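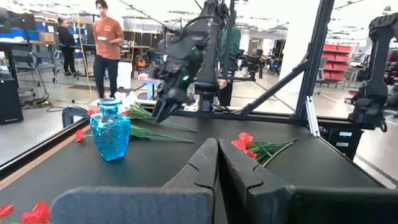

Kauko Hämäläinen wrote to us in March that our old page of questions was "mostly about postage and hardly at all about glass", and he asked why a shop which sells old vases does not tell people how to clean them. We have now written the page again. His own questions are in the part about cleaning.

Questions about cleaning

Can I put an old vase in the dishwasher?

We ask you not to. The heat and the strong powder make the surface dull little by little, and when glass has become dull in this way it can not be washed clear again. It is a slow damage, so people often notice it first when they put the vase beside another one that has been washed by hand. Use warm water, a small amount of washing-up liquid and a soft cloth. Put a folded towel on the bottom of the sink.

How do I remove the white line inside the vase?

The line is usually lime from the water. Fill the vase with warm water to a little over the line, add white vinegar (one part vinegar to four parts water) and leave it until the next morning. Then brush with a bottle brush and rinse well. If the line is still there, do the same again. For a hard line at the bottom you can use a stronger mixture, but not on a vase which has gold or painted decoration.

The neck is too narrow for my brush. What can I do?

Put two spoons of uncooked rice in the vase with some water and one drop of washing-up liquid, close the opening with your hand and turn the vase in circles. Do not shake it up and down. We don't use sand, small stones or steel balls, although we know that steel balls are sold for this purpose.

The glass is still cloudy after vinegar. Is it dirty?

Probably not. There is a cloudiness which is in the glass and not on the glass. It comes when water has been standing in a vase for a very long time, for example in a summer house over the winter. A simple test is to wet the glass. If the cloud disappears while the glass is wet and comes back when it dries, you have most likely this kind. Some people rub oil inside it. This hides the problem for a while, and we never do it with the pieces we sell.

How do I clean a pressed pattern?

An old soft toothbrush is the best tool. Dust and grease collect in the low parts of the pattern, especially if the vase has been standing in a kitchen. Make the brush wet with soapy water, go along the pattern and rinse with water of the same temperature. Very hot water after cold water can crack the glass.

How should I dry it?

Upside down on a towel at first, then standing up, so that the last moisture can come out. If the neck is narrow, push a strip of kitchen paper inside with a wooden spoon handle and leave a part of it outside. It draws the water up.

Questions about using a vase

My vase leaks or sweats. Is it broken?

Look first for a thin crack near the base, with a lamp behind the glass. If you find no crack, fill the vase, dry the outside and stand it on newspaper for one night. Cold water in a warm room makes drops on the outside of any vase, so use water which has been standing in the room for some time.

Can I use a cracked vase for dried or artificial flowers?

Yes, if the crack is short and the vase is not lifted often. Keep it away from the window, where the temperature changes most. Artificial stems are quite stiff and have often wire inside, so bend them before you put them in and don't press them against the side of the neck.

What size of flowers fits which vase?

An old rule is that the flowers should be one and a half times as high as the vase. We think it is a good start and nothing more. A vase with wide shoulders and a short neck holds few stems, but it holds them upright. A straight cylinder needs more flowers than you would believe in the shop.

Does sunlight change the colour?

Most coloured glass keeps its colour on a window sill for a lifetime. Some old clear glass becomes slightly violet after many years in strong sun. The colour which is painted or sprayed on the outside is another matter – it fades and it can come off, so keep such pieces in the shade and wash them quickly.

Questions about buying from us

How do you decide the age of a piece?

We look at the base, the seams of the mould, the wear and, when we are lucky, an old label or a catalogue. Many pieces were made with the same mould for a long time, and then we give only the decade or say that we do not know. Kaisu Laaksonen writes all the descriptions, and if you have better information about a piece, please send it to her. She is glad to be corrected.

What do you mean by "good", "fair" and "for display"?

Good means that there is only normal wear on the base. Fair means that there are scratches, lime which we could not remove, or a small chip that you can feel with a finger. For display means that we would not put water in it. Every chip is mentioned in the description.

Can you repair a chip?

We don't repair ourselves. We send customers to the Wallivon workshop, where they can grind down a small chip in the rim. It makes the vase a little lower and it costs often more than the vase did. Ask for the price before you send anything.

How is the glass packed, and how long does it take?

Each piece is wrapped in paper and packed in two boxes, one inside the other. A parcel leaves us within 4 working days. If the order is over 200 euros we telephone you first to agree on the delivery.

What if it arrives broken?

Keep the boxes and all the paper, and write to us as soon as you can. We pay the money back also when the carrier does not agree with us.

Can I return a vase that I simply don't like?

Yes, within 14 days from the day you received it. You pay the return postage. Please pack it the same way as it came.

Do you buy glass from private persons?

We do, but not single pieces worth less than 20 euros. Send us a description by e-mail and tell the height and any damage. Do not clean the piece first with anything stronger than soap. Labels should be left where they are, also when they are half torn.

Is it possible to visit Halonen?

The shop room is open by agreement. The afternoon after two o'clock is the easiest for us. There are stairs up from the yard and no lift, but we can carry pieces down for you to look at if you tell us beforehand which ones.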